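Vundine Swap Shelf: your questions answered

I run the Vundine swap shelf, where people bring craft bits they don't want and go home with craft bits they probably don't need (me included, I've got enough ribbon to wrap a bus). I get asked the same things a lot, so I've put it all on one page.

What can I bring?

Wool, buttons, beads, paper, fabric bigger than a tea towel, knitting needles in pairs, half-used pads, stamps, that cross-stitch kit you were given and never opened. If you'd be pleased to find it, bring it!

What can't I bring?

No paint tins, please, and no glue that's already been opened. I also say no to loose blades and anything that smells of damp. I took in a bag of damp felt last November and I'm still cross about it.

How should I pack it?

Small things need a box with a lid that shuts. Carrier bags split and then I'm on my hands and knees looking for sequins. Latches are lovely if you've got them, but an old ice cream tub does the job. 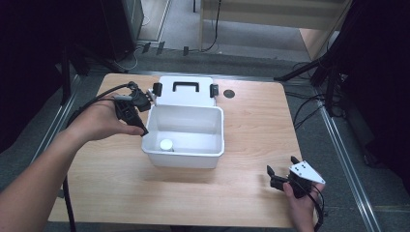
White box with black latches, lid up.

Do I have to swap like for like?

Not at all. You get one token for each bag or box you hand in, up to 3 a visit, and a token gets you anything off the shelf. I used to try and weigh things up by value and it drove me potty.

What if I've got nothing to bring?

Come anyway. Tokens are 30p each if you'd like to buy one, and the money goes on tea and labels.

Where do I put my things when I arrive?

Straight on the table, and I'll have a look through with you. Please don't put them on the shelf yourself, even if you're in a hurry, as I do like to check for pins first.

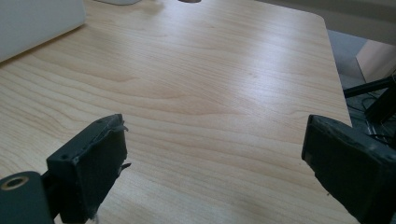

Once I've been through your bag you'll get your tokens and you can start rummaging. Mornings are quieter if you like to take your time.

Can I ask you to keep something back for me?

I'm afraid not. I tried it for a while and ended up with a cupboard full of other people's wool.

Can I sit and make something while I'm there?

Yes, please do! Bring a mat if you're cutting, and put newspaper down for ink or anything sticky.

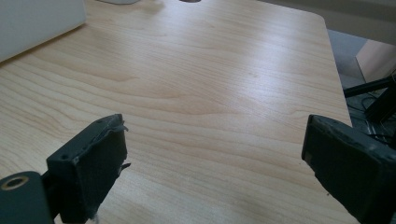 Scissors and rulers are there to borrow, and I'd love them back at the end. The good scissors are for fabric only and I will notice.

Can I bring the children?

Of course, as long as a grown-up stays with them. They get tokens too.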